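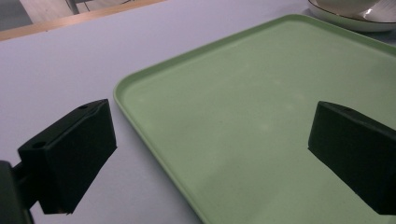 The green tray and what it did to us

November 17, 2024

There are people who tidy as they go, and there are people who buy a tray. We are a tray household now. It's a sort of sage green, or mint if you ask Bleddyn, with fat rounded corners and a lip round the edge, and it has taken over the table in a way I did not agree to when I handed over my 10 pounds.

The shop was Watkins, the hardware place by the station that smells of creosote and birdseed. I'd gone in for a plug. I came out with a tray and no plug, and the bathroom basin still has a saucer in it.

The theory was simple. Everything that normally drifts about on the table (keys, post, the pen that works, the pens that don't) would live in the tray. When we wanted to eat, one of us would pick up the tray, put it somewhere else, and there would be a table underneath. I explained this to Bleddyn Samuel, with whom I share a kitchen and a gas bill, and he nodded the way he nods at the dentist.

For a week it was lovely. Keys went in the tray. Post went in the tray, and got opened, even the thing from Garnix about the boiler cover that had been leaning on the toaster since June. I felt like someone who might own a label maker.

Then it filled up. I don't know how to describe this except to say that a tray with a rim is an invitation. A bare table has a limit, in that things eventually roll off it. The tray held on to everything. By the end of the second week it contained three chargers, a lemon, half a bike light, the instructions for the Wison kettle we gave away, a sock, and a jar of small change that I emptied and counted one evening when there was nothing on. It came to 1,908 pence. Bleddyn wanted to put it towards a better tray.

And you couldn't lift it. That was the flaw. The whole point was that it moved, and it had become about as portable as the sink. We ate dinner round it. We ate dinner on it, once, plates wedged between the chargers, and I thought, well, this is how it goes.

So last night I emptied it. The lemon went in the bin, the sock went in the wash, and the instructions went in the recycling after I'd read them through one last time for sentimental reasons. The chargers are in a drawer with the other chargers, where they can breed. I wiped the tray down twice and it still has faint pale blotches on it, which may be limescale or washing-up liquid or just its personality. The surface is slightly speckled anyway, so from a standing position you'd hardly know.

The table could do with a word as well. It's that whitish lavender colour that looked so fresh in the Horkby showroom and has turned out to show every crumb. Next to the green it's quite pretty, in a seaside ice cream sort of way. I'd forgotten. I hadn't seen that much of it in weeks.

New rules, then. Keys and post only. Post leaves the tray the day it arrives or it goes back on the toaster. No fruit. Nothing with a cable. Tarcísio Figueiredo from upstairs says his mother kept one tray for forty years with only a candle on it, and I said that's all very well but where did she put her bike lights.

The tray has been clear since last night. Bleddyn has walked past it twice this morning with a tape measure in his hand and I have said nothing, but I've seen where he's looking.

Still need that plug.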